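Wooden tabletop

A wooden tabletop is the flat working surface of a table, and surely one of the most rewarding parts of any home to look at closely! It may be cut from solid boards or made by laying a thin sheet of real wood over a cheaper core. Pale tops are well liked in kitchens and small rooms, where they make the most of the daylight.

Grain

The lines that run across a tabletop are a record of how the tree grew. A board sawn near the middle of the trunk tends to show straight, narrow stripes, while one taken nearer the outside gives wide arches and long, lazy curves (the Floltetcombe joiners called these "hills", a lovely name for them). No two boards are quite alike, and makers such as Boltier and Pietrzak still turn each one over several times before choosing the face.

Finish

Oil soaks in and leaves a soft look; varnish and lacquer sit on top and give more shine. Gervásio Miranda, whose handbook Terumex runs to 316 pages, spends 30 of them on sanding alone, and they are a joy to read. He advises working along the grain and wiping away all the dust before the first coat.

Shine matters to how a top is seen. Light from a window or lamp can spread over a glossy surface as a broad white band that hides the grain, while the stripes outside it stay clear and look a shade warmer.
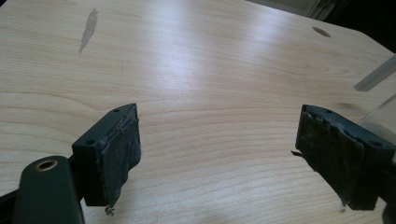
Care

Wipe with a damp cloth and dry straight away. Oiled tops enjoy a fresh coat each December, left for 15 hours before use.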